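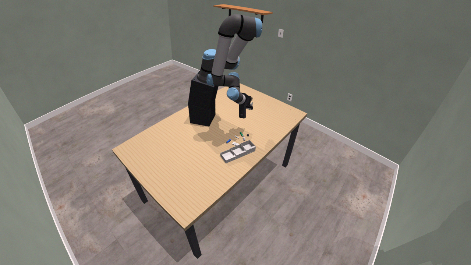
Sorting task in sim, tray and small parts on the table.

Ticket: success rate drops with new floor textures
Project: Wasell
Opened: December 29, 2025

Ran 200 episodes on the Grandmont policy, same seed list as May. Known floors fine. New floors, misses the small cylinders, closes beside them. Tried 2 checkpoints, same thing. Shadows maybe? Turned them off for 50 episodes, no real chnage. Logs attached. 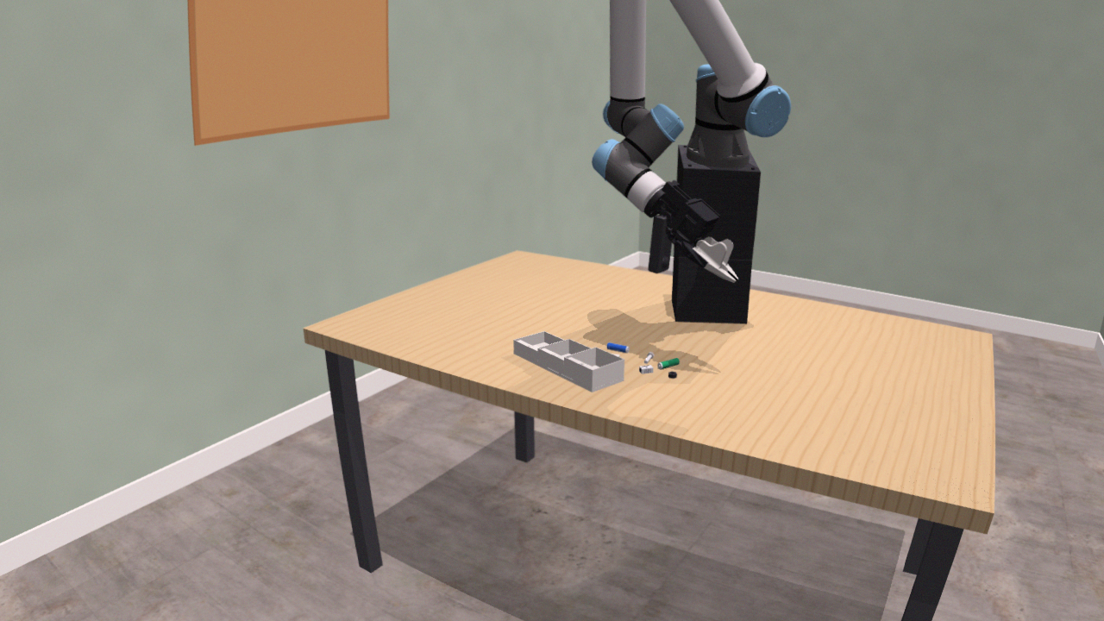 Hartono: are you randomizing table angle along with the floor? Split them, rerun, then post both rates.

Will do. Rerun queued, over 6 hours.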